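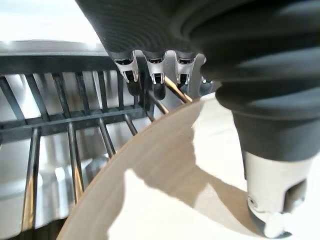
Wrist camera, plate at the tines. The view I debug from most.

I've spent most of June on the part of the Bretness stack that decides when to let go of a plate. The arms were fine. The planner would bring a plate to the rack, the pose error would look good on paper, and then the release check would sit there until it timed out at 500 ms and replan the whole thing.

Evdokia Stefanou pulled the logs and found 167 timeouts in one batch. Most had the same signature: the shadow of the hand on the plate was being segmented as an edge, so the rim fit jumped. I've masked it using the known hand pose and a light direction we set by hand. 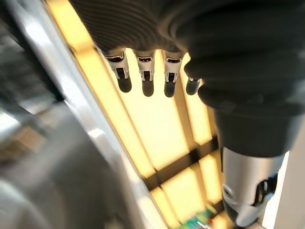
Same kind of camera, backlit. Auto exposure had its own ideas.

The glowing panels are the other headache. I locked exposure per camera and moved the gain table into the Psarras config, so it's versioned with everything else.
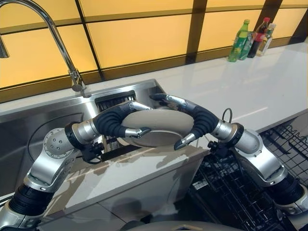

Two-arm planning is still its own module. It treats both grasps as one closed chain and solves at 60 Hz, which is plenty for slow moves. With a hand on either side of the rim, as they are over the sink there, any calibration offset between the arms turns into squeeze force – so I added a compliance term and capped it.

Consuelo Benavides wants the hand-off to one arm done as a separate behaviour, and I've come around to that. 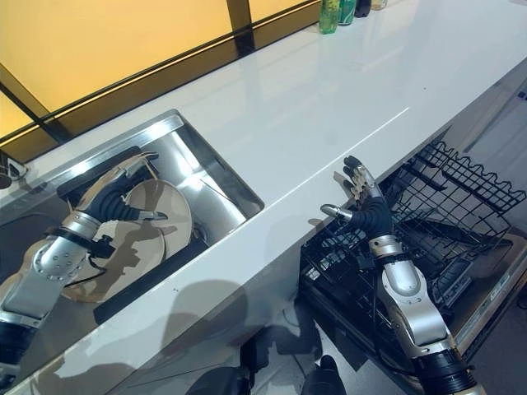

It makes the tree easier to read, and a failed hand-off can retry without touching the grasp planner. The branch is up as number 207. Still to do: tests for the mask, and a proper colour calibration.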